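The Robot in the Front Room

At an open house in Lestham, visitors watched a machine try to tidy up

Lestham, April 18, 2020

The house on the hill above Lestham was furnished long before anyone thought about robots. The carpets have flowers on them, and the doors are heavy and dark. Aguiar, which builds software for household machines, rents it for that reason. The company used to run its demonstrations in a plain lab at Matstead with white walls and a flat gray floor. Its engineers say the robot did well there and then struggled in nearly every home they took it to.

Twice a year the company opens the house to the public. This spring's visitors came in groups of 20 and were asked to stand in the hallway while the robot worked. Most were local. A few had traveled from Drurkow, where the company has its workshop.

The first task on the program was a simple one: clear a table. A person would do it without a thought on the way to the kitchen. For the robot it is a list of separate jobs. It has to find the trash, decide that it is trash, bring an arm over the table without touching the edge, and close its fingers on something that has almost no weight and no fixed shape.

Paper is harder than it sounds. A cup looks much the same from one day to the next, but a crumpled tissue never has the same outline twice. The company keeps a set of 247 small items for practice, and the engineers say the soft ones take up most of their time. Shiny furniture adds to the trouble. A polished top throws back light from the windows, and the software can take a bright patch for an object.
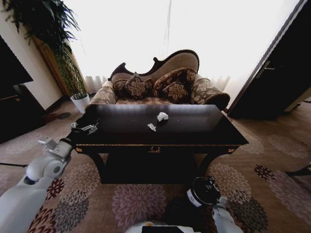 Photo: Aguiar

The table in the front room had two pieces of crumpled tissue on it, with a bright window behind the sofa and the left gripper over one end of the top. The robot has a gripper on that arm and a white hand on the other. People in the hallway wanted to know which one does more of the work. The answer from the staff was that it depends on the object, and that they are still learning which jobs suit which.

The pace surprised some of the guests. The robot moves slowly by design, and there are long stops while it checks its position. One woman asked if it was broken. It was planning, she was told. A boy near the front asked if it could do his room, and an engineer told him to ask again in September, when the next open house is planned.

Questions afterward ran longer than the demonstration. People asked about price, and the company said it had none to give. They asked about stairs. The current machine stays on one floor. They asked what happens if a pet walks in, and were told the arms are set to stop when something comes too close.

The company has worked in the house for four years and has a lease for two more. It plans to move on to the kitchen next, starting with the drawers.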